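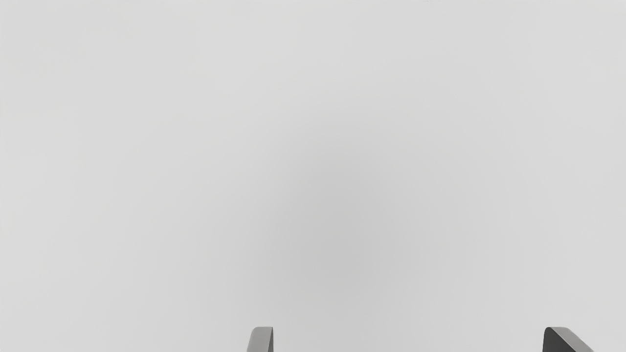
Gray on gray. Illustration: Hostex

Judicial vacancies and the files they leave behind

When a trial judge retires in the Grerkeck district, the cases do not retire too. Each open file has to be given to another judge, and the rules on how that is done date from 2000.

Under those rules the chief judge may assign files by hand or by rotation. Motions already argued but not decided must be heard again unless both sides agree in writing to a ruling on the transcript. Leszek Marciniak, a litigator at Clendis, had 20 matters before a judge who stepped down last December. In most of them the other side signed. In the rest, new hearing dates were set and clients paid for the same argument twice.

The district listed 347 files for transfer that month. Family cases went first, then injunctions, then everything else in order of filing.

Yutong Su, a partner at Gunawan, wants the consent rule reversed, so that a transcript ruling is the default and a party must file an objection to get a new hearing. Her draft sets a 700-word limit on objections. Marciniak supports the default but not the limit, which he considers too short where witness testimony is in dispute.

The draft is open for comment. It does not cover appeals.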